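Keeping a practice log: Jitendra Bansal on affirmations and record-keeping

Jitendra Bansal teaches a course on belief and habit from a rented office at Trevberg, and he would like people to stop using the word "manifesting" until they have defined it. His own term is "stated expectation". He has used it in print since May, when the second edition of his workbook came out under the Flaren imprint.

"A stated expectation has a subject, a verb and a date by which you will look at it again," he says. "If it has no date, it is a mood."

The method is plain. A student writes one sentence each morning, reads it aloud, and in the evening records which actions that day were consistent with it. Bansal calls the second entry the return line. He regards it as the working part of the exercise and the morning sentence as the setting.

I asked whether this was the law of attraction with a ledger attached. He did not object to the ledger.

"The claim that thought draws events towards you is one I can't test. The claim that a person who has written down a sentence will behave differently at work or at home, I can at least look into. I ask for the return line and I read it." 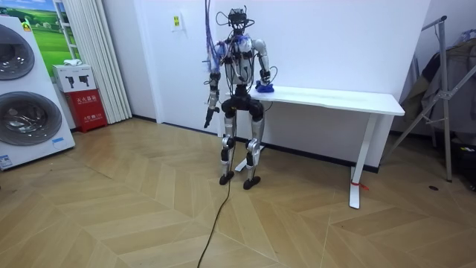 What the logs contain

The current set holds 397 completed logs, each covering 55 days. Another 491 were started and dropped. Bansal keeps the dropped ones in the same cabinet and indexes them in the same way.

"Most writers in this field throw those out," he says. "Then they report on the people who stayed."

He divides sentences into outcome sentences ("I will be promoted") and conduct sentences ("I speak first in the Tripathi meeting"). Students who begin with the former tend to stop early. He will not put a cause to it. The sorting was done by hand, by two readers, and where they disagreed the log was left unclassified.

On self-deception

Readers of the Zarnis newsletter will know his essay on useful delusion, which drew a good deal of post. His position has narrowed.

"A person may overrate their chances and try harder. I accept that. What I don't accept is overrating what has already happened. The evening entry must be accurate, even when the morning one is generous."

He still keeps a log himself. The entry for 7/23/19 was open on the desk when we spoke, and its return line read: "No action consistent."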